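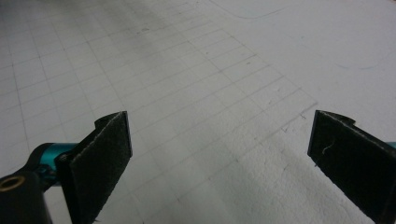
Botond Kelemen has been making crosswords for the Kosthorpe paper for longer than he has been married, and he would like it noted that only one of those arrangements has ever produced hate mail.

"The letters are lovely, mostly," he says, pouring tea in his kitchen. "People write to tell me I've got a river wrong. I have usually got the river wrong."

He still draws every puzzle in pencil. He rules the squares first, then spends an evening deciding which to black out. He tried a computer program for a while and gave it up after it offered him the same obscure Greek letter in 2 puzzles running. "It was very keen on eta. I've never met anyone who was."

A weekly crossword takes him a couple of days, and the long holiday one most of a fortnight. He keeps his used answers on cards in shoeboxes, nearly 3000 of them, sorted by a system his wife describes as weather.

His toughest reader is Bouchra Hamdy, a retired pharmacist from Flandaslow who tests each puzzle before it goes to the paper. She is 90 and does it in pen.

"Botond's clues are fair," she tells me over the phone, in the tone of someone giving a reference for a difficult tenant. "His anagrams are good. He should leave cricket alone."

He admits the cricket has been a problem. A clue last March had a bowler standing where no bowler has ever stood, and the paper ran the complaints across 2 columns. He has framed the best one. It hangs in the hall, by the coats.

So what makes a good clue? He thinks about this long enough to finish a biscuit.

"You should be annoyed for a minute and then a bit pleased with yourself. If you're only annoyed, I've done it badly - or it's cricket."

He has no plans to stop, though his eyesight has opinions. The next puzzle is due on Thursday's desk by noon, he says, then corrects himself: the editor has moved it to the morning. He's still short a seven-letter word for a kind of gravy boat, and asks whether I know any.

I don't.

Recent stories
Kapoor Bakery to keep its old sign after all
Nova Cinema seats: where did they go?
Flandaslow library extends its winter hours
Letters: more on the roundabout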